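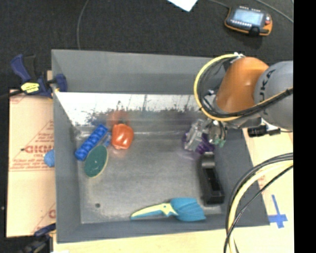 Products > Supplements > Technical Group > Minutes

Minutes of the Formulation and Labeling Meeting, Oct 29, 2018

Print this page | E-mail this page

Present: Consolacion Lumbao (chair), formulation, quality, purchasing. Apologies from regulatory.

1. Minutes of the June meeting
Accepted with one correction: the magnesium in item 4 is the citrate, in powder form.

2. Magnesium capsule, Fandia line
Fill weight is 500 mg. Quality reported that two batches were at the low end of the limit. The blend was sieved again and retested, and both batches passed. Purchasing asked if the rice flour could be dropped. Formulation said flow would suffer on the present machine - no change for now.

3. Plomevano iron tablet
Disintegration time is 30 minutes against the in-house limit of 30. The group did not accept this as a margin. Coating weight to be reduced and a trial batch pressed at Castillo. Results to the next meeting.

4. Label text
"Gentle on the stomach" is to come off the iron label until there is data on file. The serving size on the Stornik zinc lozenge reads "2 lozenges" on the front and "1 lozenge" on the back panel. The back panel is correct. Old stock of printed cartons to be held - C. Lumbao to confirm the quantity with the printer.

5. Stability
Month 8 samples of the zinc lozenge were pulled and sent for assay. Color unchanged. Moisture result still outstanding.

6. Any other business
None.

Shares: 2 | Comments: 0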